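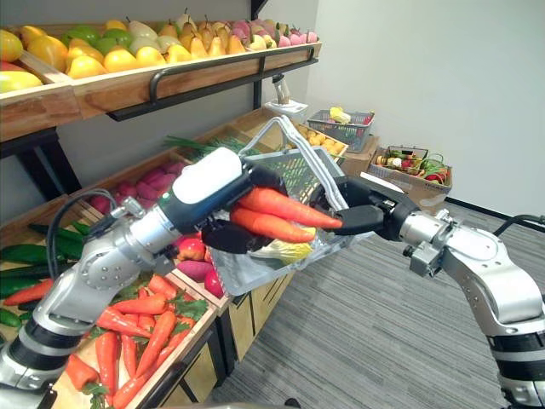 Villanueva is hiring a part-time produce buyer for our two grocery stores, and we would like one who has met a vegetable before. The last person in the job bought beautifully on paper. On paper, carrots don't go bendy. You will be up at 4 a.m. with Amos Tillman, who drives the truck and does not talk until Hirnero Farm, and you will decide what the town eats for the next few days. If you can look at a couple of orange carrots lying on a napa cabbage in a wire basket and start pricing soup in your head, keep reading. If you think napa is only a valley, we wish you well.

The work: ordering from 3 growers, checking what comes off the truck, sending some of it back, and arguing politely about why. There is also a spreadsheet. It has 1,486 rows and was started by Fitzgerald Yazzie, who named the columns after his dogs. You may rename them. You may not delete Biscuit, as Biscuit is the running total for onions.

You should be able to lift a crate of squash, read a invoice upside down, and tell a farmer his lettuce is tired without losing the farmer. A driver's license is required. A culinary degree will not be held against you.

We offer 24 hours a week, paid time off, a store discount, and all the slightly dented eggplant you can carry. August is busy and you can't have it off. Wendell Yazzie asks every year and he owns the place.

To apply, send a resume and a short note about the worst melon you ever bought to Nafula Mutiso at the Villanueva front office. Interviews are held at 7 a.m., next to the potatoes.

Last updated: August
1,632 shares
3 comments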